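Who Gets Paid When a Comic Goes "Sold Out at the Distributor"?

Posted 7th September | 14 comments | 32 shares

My local shop had a hand-lettered sign by the register last week telling everyone that the first issue of Winov was sold out at the distributor, second printing on the way, grab one while you can. There was a stack of first printings next to the sign. It was a healthy stack. I bought one, so I guess the sign works.

I've been reading comics long enough to have a closet full of sold-out first issues that I couldn't trade for lunch, and I've grown suspicious of the phrase. "Sold out" sounds like readers cleaned off the shelves. What it means is that the warehouse shipped its copies to stores. The stores own them now. Whether a single human being has taken one home and opened it is a separate matter, and the press release never gets into that.
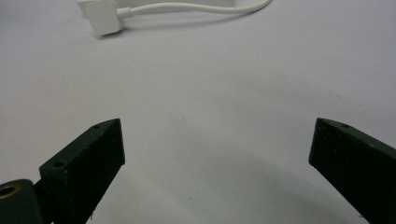 5 min read

So let's talk about how the number gets made. A small publisher solicits a book a couple of months ahead. Shops order on faith, from a paragraph of copy and a cover. The publisher adds up the orders, prints a little over, and calls the extra "overage" for damages and reorders. If the overage is thin enough, the book is sold out before it comes off the truck. You can arrange to be a sellout simply by not printing very many, and I think a good many publishers do.

Winov comes from Josel, a small outfit I mostly like. Their newsletter, which goes to anyone who signs up, was unusually open this time. First printing: 2288 copies. Orders from shops: it didn't say. Second printing: 1288 copies, with a new cover that is the old cover in a different color. I'd love to know what the orders were. If shops asked for nearly all of the first run, fine, that's a modest hit for a black-and-white book about a lighthouse inspector. If a chunk of it went out as incentive copies, where you order so many to earn the fancy variant, then I have questions.

The variants are where my patience really goes. Winov number one had a regular cover, a sketch cover, and a "retailer thank you" cover that you could only get by ordering piles of the regular one. A store owner who wants two of the thank you covers for her best customers ends up with a box of regulars in the back room. Those count as sold. They count toward the sellout. Then they sit by the register next to a sign.

I put some of this to Milagros Llorente, who ran a shop in Skestville for years and now just sells at shows. She thinks I'm being a crank. Her view is that every business announces good news in the best light, that a sellout notice gets a nervous shop to reorder, and that a nervous shop that reorders might find twelve new readers. She also told me she once took 800 copies of a single issue off another dealer's hands and moved every one of them in bargain packs, which she offered as proof that no comic is ever truly unsold. I see it as proof of the other thing. We left it there.

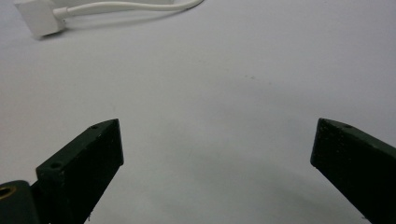
Digital was supposed to fix this. When Ueda launched its reading app, the pitch to small publishers was real numbers at last: how many people opened issue one, how many got to the last page, how many came back for issue two. No warehouses and no guessing. I signed up, and I've used it a fair amount, always with the tablet on its charger, because the thing drains a battery like nothing else I own. By now a little white power adapter with its white cable is as much a part of my comics reading as bags and boards ever were. And the numbers? Publishers see them, supposedly. The rest of us get a list called Trending, with no figures attached and no word on how it's put together. Last month the top title on it was one the app was giving away free.

I asked their support people how Trending is calculated and got a reply thanking me for being part of the Ueda family.

What I'd like is pretty dull. Print the run size in the indicia. Some publishers used to do it, and a few of the mini-comics people still number their copies by hand. If you announce a second printing, say how big it is, the way Josel did, and say what the orders were, the way Josel didn't. If an issue sold on the strength of a variant, own up to that too. Shops would order with their eyes open, and I'd stop squinting at signs.

I don't expect any of it. The sellout notice is free advertising and it works on me, a person who just wrote a whole post about not believing it. Winov number one is pretty good, by the way. The inspector is a great sour lead, the lettering is a bit cramped, and there's a silent four-page stretch on a staircase that I've gone back to twice. I've got number two on order at the shop – the regular cover, please, and just the one.

14 comments

Recent posts
What "Mature Readers" Meant in My Old Shop
Crowdfunded Hardcovers and the November That Never Came
I Tried to Sell a Long Box
Do Free Comics Make Paying Readers?
Against the Foil Cover, Again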